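Unit 4: Bins, Totes and Small-Item Sorting
Course notes for Storeroom Practice, compiled by Lesego Mokgethi
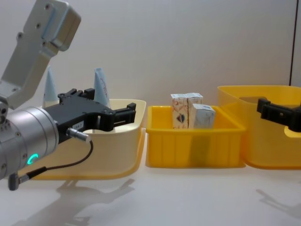 4.1 Why sorting comes before shelving

Most mistakes in a small storeroom start at the sorting table. An item that goes into the wrong bin gets a wrong label, goes to a wrong shelf, and is counted with the wrong stock. Fixing it later means pulling the whole bin and going through it by hand.

In this unit we deal with small mixed goods: things that can be lifted with one hand and have no fixed place until someone decides where they belong. Pallets and long stock are covered in Unit 6.

The table setup for this unit is three open bins in a row on a white top. One of them holds small cardboard boxes and one holds cone-shaped items. The row arrangement is used in all the exercises. Stacked and two-tier arrangements come up in the last section.

4.2 Terms

Bin: any open container that holds one class of item while sorting is under way. In these notes a crate is also a bin, unless the exercise sheet says otherwise.

Class: the group of items that may share a bin. A class is written down before sorting starts.

Source bin: where an item is picked from.

Target bin: where it is put. The same bin can be a source in one pass and a target in the next.

Pass: one complete run through the source bin, ending when nothing is left in it that belongs elsewhere.

Stray: an item found in a bin of another class.

4.3 Choosing a class

There are several ways to divide mixed goods, and they give different results.

By shape. Fast, and needs no reading. Boxes go with boxes, cones with cones. It works well for a first pass. It fails when two products come in the same box.

By material. Useful when goods are headed for packing or recycling. Cardboard is kept away from anything damp or oily.

By product code. Slow, and every item has to be turned until the code can be read. Use it for a second pass, after shape has cut the pile down.

By destination. Used at the end, when orders are being made up. The items in one bin may have nothing in common except where they are going.

Do not mix two methods in one pass. If the class on the card says "boxes," a box goes in that bin even if you happen to know it will be shipped with the cones. The destination pass will take care of it.

4.4 The bins themselves

Color. A bright bin and a pale bin side by side are easy to tell apart from a step back. Two shades of the same color are not. Where a storeroom has only one color, put the class card on the front wall of the bin and also on the table in front of it, so that the row can be checked after the bins have been moved.

Wall height. Low walls let you see and reach the contents. They also let tall items tip out when the bin is carried. As a rule, items that stand higher than the rim should be sorted in that bin but not transported in it.

Rim. A wide, flared rim gives the fingers something to hold. It also takes up table space, so measure bins across the rim and not across the base when you plan a row.

Corners. Rounded corners are easier to wipe clean. Square boxes do not sit tightly in them, and you lose a little room at each end.

See-through panels. Some bins have a section of wall that shows the contents. Keep this section facing the sorter and do not cover it with a label.

4.5 Handling

Cardboard boxes. Pick up by two opposite sides. Do not lift by a flap. Set the box down flat with the printed face up if it has one. Do not drop it in from above the rim, as corners crush and a crushed box is often refused at receiving.

Cones and other tapered items. Pick up below the tip, where the sides are wider. Cones may be nested if they are hollow and the class card allows it, but nested cones are easily counted as one. If a count is due the same day, leave them separate. Writing on a cone should be turned to face the sorter.

Unknown items. Leave them in the source bin until the end of the pass. Then set them on the table behind the row and ask the person in charge of the class cards.

4.6 Procedure for one pass

1. Clear the table of everything that is not part of the pass.
2. Set the bins in a row, rims close but not overlapping.
3. Write the class cards and place them.
4. Check each target bin for strays before adding anything.
5. Pick one item at a time from the source bin and place it in its target.
6. Stop when only unknown items are left.
7. Look through every target bin once more.
8. Record the pass on the sheet with your initials and the time you finished.

4.7 Worked case: the Drevimby storeroom

The storeroom at Drevimby held 1,000 small items in 52 bins when Zulmira Antunes reviewed it in August. No bin had a written class. Staff were sorting by shape and by destination in the same pass, and boxes set aside for orders were being put back with general stock.

Antunes made 2 changes. Every bin got a class card, and order picking was moved to its own pass at the end of the day. The bins and the table stayed the same.

For discussion: which problems would remain if the cards were added but the destination pass was not?

4.8 Exercise

Work in pairs. One person sorts and the other keeps the sheet. Run a pass by shape, return everything to the source bin, and run it again by product code. Compare the strays from each pass. Hand in both sheets before Unit 5.

Reading: Loureiro handout, sections on stacked and two-tier rows.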